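Foltidis wrist camera kit for two-arm demonstration recording

The Foltidis kit is what we put together at Cuvard after a good few years of helping people gather demonstrations for learning systems, and of watching them struggle with cameras that saw far too little. It is a pair of small wide-view cameras, one for each wrist, with the mounts, the cabling and the recording software to go with them, and it is meant for people who would like to spend their day showing a robot how to do things – and not their whole day fiddling with leads.

We chose a very wide lens on purpose. A narrow view of the fingers is lovely and sharp, but as soon as the hand turns away from the table the learner has nothing to go on. With a round, wide view the camera keeps hold of the room, the furniture and the windows, and those give the model a steady sense of where the wrist has got to. The picture bends a good deal towards the rim, and we leave it bent in the recording, so you can flatten it later or feed it in just as it is.
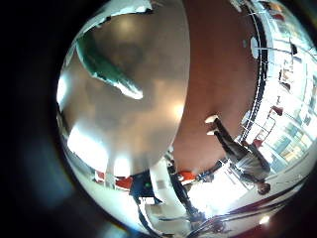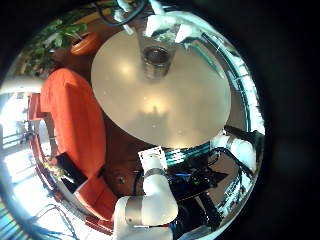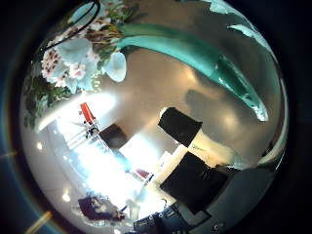 Wrist views from one recording place, unflattened.

Ladan Hosseinzadeh looks after the recording software, and she has kept it pleasantly plain. You press once to begin an example and once to end it, and you can mark it as good, poor or worth another look before going on to the next. Joint positions and both camera streams are saved together on one clock. The poor ones are kept too, in a folder of their own, as plenty of our customers like to train on them later. In our own trials Ngân Hầu recorded 297 examples of everyday tabletop tasks and threw away only 4, all of them for a loose connector that we have changed in the current version.

A word on daylight, as we are asked about it so often. Large windows will wash out part of the view, and the automatic exposure can only do so much. We suggest recording some examples with the blinds up and some with them down, so that the learner meets both.

What comes in the box:
2 wrist cameras with lens caps
2 mounting plates with screws
Cable set with clips
Sheehan recording software, single licence
Printed setup guide

Spare mounts and longer cables are sold separately under the Bresto name. If you are not sure whether the plates will fit your arms, do write to Imad Qudah before ordering and send him a drawing of the wrist flange – he is very patient and would much sooner answer a question than take a return.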